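Zastville Cricket Club message board
Club Cricket > Captaincy and Selection

Thread: Should the captain set the field or the bowler?

legcutter_7
Posted May 2, 2021

Something came up in our second team game and I would like to hear what other people do. I bowl slow left arm. I came on in the 14th over and asked for a slip and a short leg, with the cover boundary left open. Our captain put the slip back to long-off before I had bowled a ball. I got hit over cover once, and he moved another man out. By my third over I had one catcher and everyone else on the rope. I finished with no wickets and he told me I hadn't attacked enough.

I have played under four captains at this club and he is the first who won't let a bowler pick his own field. Is this normal now?

pavilion_end
Normal at our place. The captain has the whole game to think about and the bowler has his next six balls. If I let every bowler set his own field I would have three slips for a medium pacer at 40 for none.

That said, I would have asked you what you were trying to do first.

oldgreencap
I captained for 7 seasons in the Nasr League, and my rule was that the bowler got his field for two overs. If it worked he kept it. If it didn't, we talked at the end of the over and I made the change. I had very few arguments.

A spinner needs it more than a seamer does. If you take away his slip he starts bowling flat and on leg stump so he doesn't get hit, and then you might as well bring back the opener.

wicketless
Depends how good the bowler is. OP doesn't say what the score was.

legcutter_7
They were 61 for 2 chasing 188 in 40 overs. New batter at the other end, on 3.

wicketless
Then you should have had the slip. I would still have put a man out at cover. You got hit there, so he wasn't wrong about that part.

legcutter_7
I wanted them to drive there. That was the plan. One four through cover in the first over is fine with me if the ball is turning away.

pavilion_end
Did you tell him that was the plan?

legcutter_7
Not before the over. I told him after the four.

pavilion_end
There's half of your problem. From mid-off it looks like you've left a gap and been hit through it.

stumpcam
I don't agree with oldgreencap about two overs. In a 40 over game two bad overs from a spinner can cost 25, and at 61 for 2 that puts them well ahead of the rate. The captain carries the result. He's the one who gets asked about it afterward. When we lost to Fodirlow last August it was the captain who heard about it for the whole winter, and it was two of our bowlers who had insisted on an attacking field.

oldgreencap
I was scoring that day. You lost because you dropped the same batter three times. The field was fine, the catchers were in the right place.

stumpcam
We also went for 31 in three overs with nobody back on the leg side.

oldgreencap
Which is one more reason to hold your catches.

backfoot_punch
I've kept wicket under both kinds. One used to hand over the ball and say "where do you want them," and the bowlers liked him. The other placed every man himself and won more games, but we also had a better opening pair that year, so I wouldn't read much into it.

What helps is the keeper being in on it. I can see if the ball is turning and the captain at mid-off can't. If I say the slip stays, he mostly stays.

wicketless
Agree with that. OP, talk to your keeper.

pavilion_end
One more thing, check your league's rules on fielders outside the circle. Ours changed this season and two captains I know have been caught out by it. A bowler asking for five out may not be allowed to have them.

legcutter_7
No circle in our division. I spoke to him at nets last night. He says I can have the slip for my first two overs as long as I tell him the plan before I start. So oldgreencap's rule, more or less. He wouldn't move on short leg.

oldgreencap
Good result. Short leg at second team level is mostly a way to get somebody hurt.

stumpcam
Let us know how it goes. I still think he'll take the slip out after one bad ball.

backfoot_punch
Some pictures from Pener. 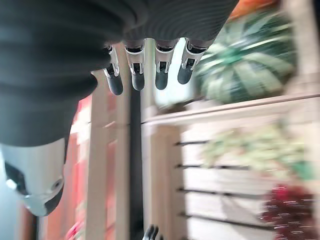
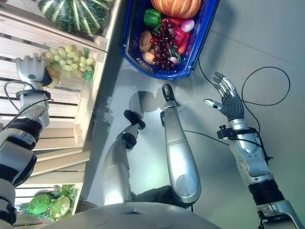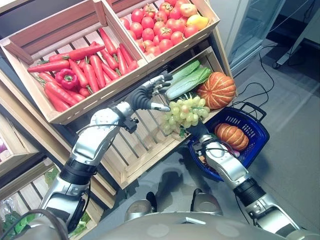
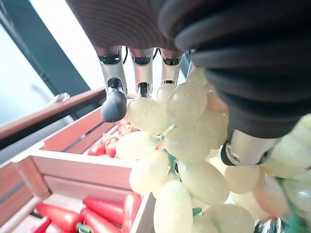 Robot hands at Pener. Grapes in the last three, and a pumpkin in the blue basket in the second.

legcutter_7
Back on topic, we have the return game next and I'm down to bowl first change. I'll post the figures either way.

Thread views: 1025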